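Can a robot tidy the cable drawer yet?
29th December

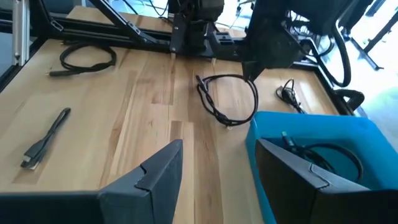 Every year between Christmas and New Year I clean out the cable drawer, and every year I wonder when a machine will do it for me. I've been following household robots since March, mostly by watching the long demo videos and skipping the short ones. A short video tells you a robot did something once. A long one shows you how often it stops.

Putting cables in a bin sounds like the easiest chore in the house. A four-year-old can do it. For a gripper it's a rotten job. A mug keeps its shape when you pick it up, but a cable doesn't. Grab a coil by one strand and the rest may follow or it may unwind across the table. Black cable on black cable is also hard for a camera to sort out, and two that are tangled together look a lot like one.

The best attempt I've watched was from a small outfit called Ornovum. Their arm had 36 cables to put away and managed 12 before someone stepped in. Baltar had a better run with tea towels, but theirs started out laid flat, and mine never do.

The shop floor is further along. My brother-in-law's work has a Peltach cell that loads the same metal bracket all day, and it did 892 in one shift with no trouble. The bracket is always the same colour and always arrives the same way up. My kitchen bench doesn't work like that.

Price is the other thing. Ayele is talking about renting out an arm for $253 a month, plus a setup visit. I'd pay that for dishes and laundry together. I wouldn't pay it for cables, which take me nearly an hour once a year with the radio on.

So I did the drawer myself again. I kept the chargers, put the old printer leads in a bag for the e-waste depot, and still don't know what the flat grey one belongs to. Next up is the garage, and I'm not expecting any help there either.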